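Rahel Kälin on making Elulard

Rahel Kälin finished the edit of her first short film, Elulard, in March. It runs for 19 minutes and follows a ferry ticket seller who is asked to identify a brother she has not seen since school. Kälin wrote the script herself and shot it in the village where her grandmother lived.

"I had the ending before I had anything else," she says. "She walks out of the office and gets on the ferry without a ticket. Everything else was a matter of getting her there."

The first draft had a long funeral at the start. Her producer, Urs Fuchs, asked her to take it out, and she refused for most of a year. "He was right, but I needed to shoot it to find out. We lost 2 days on that funeral. It is on a hard drive somewhere."

The lead is played by Heidrun Aigner, who had mainly worked on stage. Kälin saw her in a small part in a touring play and wrote to the theatre the next morning. They rehearsed in Aigner's kitchen and hardly touched the dialogue. "We talked about how long she had been in the job," Kälin says. "Heidrun wanted to know what the woman ate for lunch. I had no idea, so she decided."

Thaddäus Reisinger shot the film, mostly with daylight. The ticket office had one window, facing north, and the crew worked until the light went. 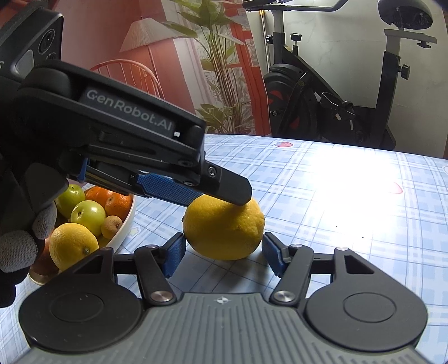 Sound took longer than the picture. Corina Ortner recorded the ferry engine from the car deck and then from the passenger cabin, and Kälin used the second version almost throughout. "The first was too loud to think in. I wanted the audience to hear it the way the passengers do."

Kälin is now writing a feature called Piltura, about two sisters who run a driving school. The script stands at 103 pages and she would like it shorter. She has not decided whether Aigner will be in it.

"She has asked," Kälin says. "I told her to wait for the next draft."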